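Randutine (teaching gripper kit)

Randutine is a hand-held gripper kit sold by Grusum, a small automation firm with a workshop in Bredura. I've been keeping this page going for a while now and I use the kit myself, so forgive me if it reads less like a proper encyclopedia entry and more like me talking across a workbench.

Overview

The idea is simple enough. You hold a gripper in each hand, you do an ordinary household job with the fingers, and the recordings are used later to teach a robot arm the same job. There's no arm in the box. People miss that on the order page and then write to me about it, so I'm putting it up high: no arm! You get two grippers, a charging dock, a set of spare finger pads and a carry bag. The whole thing came out in July as a follow-up to the Hartley, an older single-hand model that a lot of us still have in a drawer somewhere.

The grippers

Each one has two fingers on a hinged linkage, worked by a trigger under your index finger. The pads are soft and come off with a small screwdriver, and I'd order extra ones with the kit, as the spares bag is a bit mean. The trigger spring is stiffer than the Hartley's. I liked that right away, but my hands get tired sooner, and after an hour of picking up socks I want a break and a coffee.

Typical jobs

Most owners start with tidying. Toys and cloths in a storage basket make a good first session – soft things forgive a clumsy grip, and the high sides make you think about your angle before you go in. With two grippers on the go you also learn fast to keep your elbows out of your own way. I do the soft toy first and the cloth second, though the manual has it the other way around.

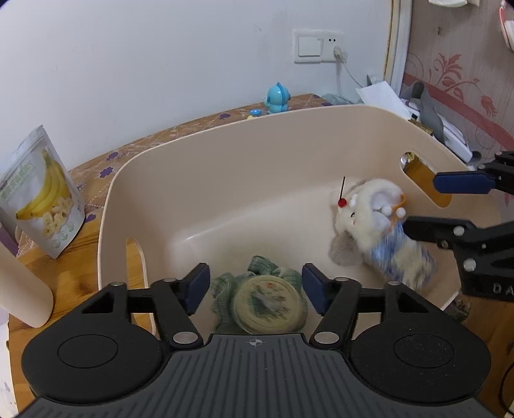 Baskets are where I gave up on mine, writes a reader from the Bredura owners' list, who says the fingers open wide enough for anything but the wrist angle near the walls is murder, and that Grusum ought to sell a longer handle. A fair complaint, and one I've had myself with deep bins. The firm did show a longer handle at its open day, but it isn't in the shop yet. Until then I stand on a low step, and that helps more than you'd think.

Hard, flat things are the next stage up. Lids are a pain, plates are worse, and I wouldn't bother with coins at all.

Recording and service

A session runs for as long as the battery does, and mine lasts 4 hours if I don't leave the grippers on between takes. Grusum also runs a paid checking service: you upload 200 takes and they send back a list of the ones worth keeping. My first batch came back with 77 marked good. I sulked for an evening, then slowed down, and the next batch went much better. The returned list takes five days, sometimes less.

Known problems

The dock light stays green when a gripper isn't seated right. The carry bag zipper is flimsy. Older Hartley pads fit but wobble, so don't mix them – the recordings come out jumpy and the checking service will throw them back at you.

See also: Hartley (gripper); Grusum; Finger pads, care and cleaning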